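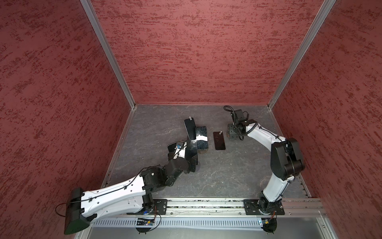
My aunt Suha paid for the coaching. I want that on the record before I tell you any of the rest of it, because she'll bring it up if I don't.

The place was called Najjar, after the man who started it, and it sat over a bakery, so we learned constitutional law on a cloud of warm bread. Classes ran from six in the morning until the bakery's second batch, and there were 200 of us chasing 12 desks in the provincial service. You can do that math yourself. We all did, constantly, on the backs of our notebooks!

I sat next to Julián Carretero, who had already failed three times and was weirdly cheerful about it. He knew every river in the province and the year each one had flooded. I knew almost nothing. I'd come straight from selling shoes, and on my first mock paper I wrote that the upper chamber was "upstairs." Mrs. Nimri, who taught governance and never once raised her voice, read it out loud to the class, then put it down and said, "Well, Yara, architecturally you're correct."

I wanted to die. I also laughed so hard I got hiccups.

After that she kept me behind most mornings (she'd buy one roll and tear it down the middle) and made me explain things back to her like she was a little kid. What's a budget? Who signs it? And if he won't sign it? I'd go home on the bus muttering answers at the window, and people moved seats.

Julián quit in the spring. He left me his river notes in a grocery bag with a note that said "the Alano floods in odd years, don't let them tell you different." I was mad at him for a week. Then I learned the rivers. 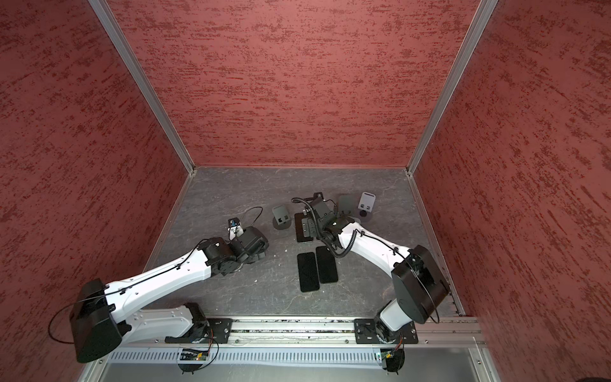

DRARNO, September

The exam hall was the old customs house, and they'd turned off the fans so our papers wouldn't blow around. I had three pencils, a bottle of water and one of Aunt Suha's ironed handkerchiefs. The girl in front of me, Wanting Wei, turned around and asked if I was as scared as I looked. I said more. She said good, same, and gave me a mint.

Question one was on the floods.

I just stared at it. I could smell that grocery bag - onions, mostly - and I could see his terrible handwriting leaning off the lines. I wrote for forty minutes without looking up, and when I finally did, the proctor was watching me like I might be sick.

On the way out I called Julián from the steps. He picked up on the first ring and didn't say hello.

"Odd years?" he said.

"Odd years," I said, and sat down to eat my half of a roll.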